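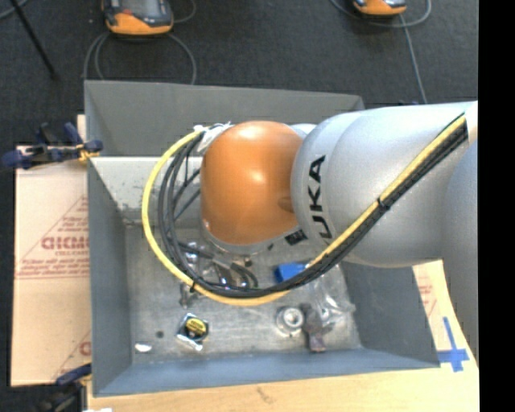 Tredness downstairs reckon a bin wants washing once a month whether it has earned it or not, and they have asked for that to go in the book. It is now in the book.

December, 4.25 pm. Bins.

Spent the afternoon on the grey metal one. The sloping side is scuffed and the paint has chipped, worst near the low corner. Wiped it with a damp cloth and got most of the dust. The scuffs stayed where they were, having seniority.

Options as I see them:

Repaint. Hornix do a grey in a 2 litre tin, which would cover this bin and most of the bench. Matching the shade is another matter. Last time we had three greys on one shelf and a week of opinions.

Replace. The Plelano catalogue has something close under item 436. Sloping walls, metal, more than I want to pay for a thing whose job is to have other things dropped in it.

Leave it. Current favourite.

Gave the wooden tabletop a wipe as well, then put felt pads under the bin. They are 25 mm across and much too good for it. Lifted it off the table once to check for scratches and will not be doing that again without help.

Carpet: whoever chose charcoal was thinking ahead. Paint flakes show up on it nicely, though, so hoover before Jafri come to measure for the shelves.

To do: ask Hornix for a colour card. More cloths.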